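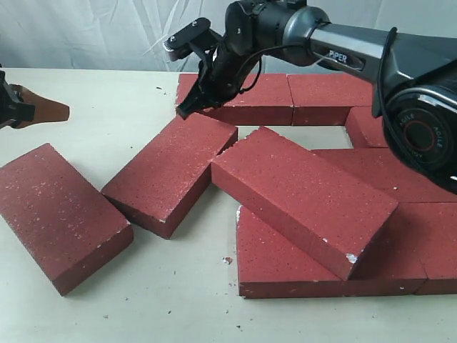 Can these bricks be laid dry, without mortar, for a low rectangular border?

They can be laid dry up to two courses high on a firm, level base. Anything taller needs mortar or adhesive.

Kamulon Masonry Supply – Customer Support
Ticket subject: Drekley reds, chipped edges and bricks that rock when laid
Opened: 2018-12-08
Status: Closed
Product: Drekley red brick, tumbled, pack of 100
Pickup location: Hong Street yard

Customer message
I picked up a pack of the Drekley reds for a border around a raised herb bed. Before digging anything I laid a few out flat on a table to work out the corners. I have two problems. First, a lot of them have small chips, and where the red has come away it is much lighter underneath. They also have white specks all over the faces. Is that salt coming out? Second, when I set a second course on top of the first, some of the bricks rock, and the corners won't close up square. I also want to know if I should be sealing them.

Support reply
Thank you for the details. Taking the specks first. The Drekley red is made with a light grit in the mix, so small white flecks on the face are normal and will not brush off. Salt (efflorescence) is a different thing. It is a powdery film, usually in patches, and some of it comes away on your finger.

To tell them apart:
Rub the face hard with a dry, stiff brush.
Wipe it with a dark cloth.
If the cloth stays clean and the specks are still there, it is the grit.
If the cloth picks up white powder, brush the brick off dry and leave it under cover with air around it. Do not hose it down.

On the chips, tumbled bricks are sold with worn edges and small chips, and these are not treated as damage. We replace a brick if it is cracked through, if a whole corner is gone, or if a chip goes deeper than 1/2 inch. Please go through the pack and let us know if you have any like that.

On the rocking, please check the following and write back:
1. Set one brick on a surface you know is flat and press each corner in turn. Do this for each brick that rocks.
2. Turn it over and repeat.
3. Look for bits of grit or mortar dust stuck to the bottom face.
4. Note whether the brick rocks on its own or only when it is sitting on another one.

Customer reply
Dark cloth stayed clean, so the specks are the grit. I went through the whole pack. Two bricks are cracked through. The rest are small chips only. For the rocking, most of them sit fine alone on the table and only rock on top of another brick. A few had crumbs stuck underneath and were fine after I scraped them. The corners are still off. I am putting the end of one brick against the end of the next and turning the corner where they meet, and I get a gap on the inside.

Support reply
Two replacements are set aside for you at the Hong Street yard under this ticket. You do not need to bring the cracked ones back – half bricks are handy for filling in at the ends of a run.

For the corners, do not let two ends meet at the turn. Butt the end of one brick against the long side of the other so the first one covers the corner. On the second course, swap which side covers. This also ties the corner together. Check square by measuring both diagonals of the open middle. When they match, the corners are square. Move whole sides in or out to fix it, and leave single bricks alone until that is done.

For the second course, start each brick over a joint so it rests half on one brick and half on the next. If it still rocks, try it the other way up, then try it on a different pair. Save the worst ones for the bottom course, where the sand will take up the difference. Use 2 inches of leveling sand over packed gravel. Pronex leveling sand works, and so does any coarse sand. Do not use play sand.

Sealing is optional. If you do seal, wait until April or whenever you have a dry week, and test one brick first. Sealer makes the red darker and the lighter chips will still show.

Customer reply
Swapping the corners fixed the gap. First course is level on the sand, 16 bricks, and the diagonals match. Second course has one brick that still moves a little.

Support reply
Put a pinch of dry sand under the low corner, or a dab of outdoor masonry adhesive if people will be stepping on it. Leave the adhesive 12 hours before putting any weight on the brick.

Customer reply
Used the adhesive. It's solid now. Replacements picked up. OK to close.

Internal note
Two bricks replaced from open stock. No charge. Product page for the Drekley red to be updated with a line on the white grit – same question came in on another ticket.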